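Book care tips, mostly for people who borrow, lend and review a lot

Posted in June by Hema Chettiar

Quick one tonight, I have two reviews half written and a box of paperbacks to get through. People keep asking how I keep 300 books in a small apartment without them smelling like a basement. So. Tips, in no order.

Shelves first. Don't push the books all the way to the wall. Leave a thumb's width behind them so air gets in, esp. on an outside wall. Pack them snug enough to stand up straight but loose enough that you can grab one by the middle of the spine. Never yank from the top, that's how the headcap tears. My 1954 cookbook went that way and I'm still mad.

Dust – dry soft paintbrush, the two inch kind from the hardware store. Hold the book shut tight, brush away from the spine. Top edge first. No sprays, no damp cloth on cloth covers. Glossy jackets can take a barely damp microfiber, wipe and dry right away.

Musty smell. Big plastic tub with a lid, small open bowl of baking soda in the bottom, books standing up and fanned a little on a rack over it. Lid on. Leave it a week and sniff. Still bad? New baking soda, another week. Don't let the powder touch the pages, it is a pain to get out.

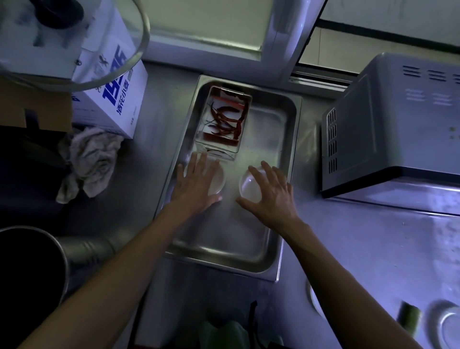
Sticker goo is the other big one. Hair dryer on low, keep it moving, peel slow from a corner. What's left behind rolls off with a clean white eraser. Lighter fluid works on coated covers but test a tiny spot and open a window, and keep it far away from the stove obviously. Do not use it on matte covers. Ask me how I know.

Got a book wet? Paper towels every 20 pages or so, swap them when they feel damp, stand it up near a fan. Not in the sun, not in the oven (Rizwan Satti, I am looking at you). Once it's nearly dry lay it flat under something heavy overnight. Soaked all the way thru and no time – zip bag, freezer, deal with it later. The freezer buys you weeks.

Lending. Write it down. I use an index card in the gap where the book was, name and month. Shoaib Rajput has had my copy of Ramitz since last winter and I know this becuase of the card.

Cookbooks live in the kitchen so they get the worst of it. Clear jacket cover, the cut-to-size kind on a roll. A roll does 40 hardcovers if you're careful with the ends. Grease spot on a page: cornstarch, leave overnight, brush off. Won't get all of it.

Mailing ARCs and giveaway copies: plastic bag first, then cardboard both sides, then the mailer. Tape the cardboard so the corners can't slide. Bubble mailers alone = dented corners every time.

More on mending hinges next time, I need to buy glue first.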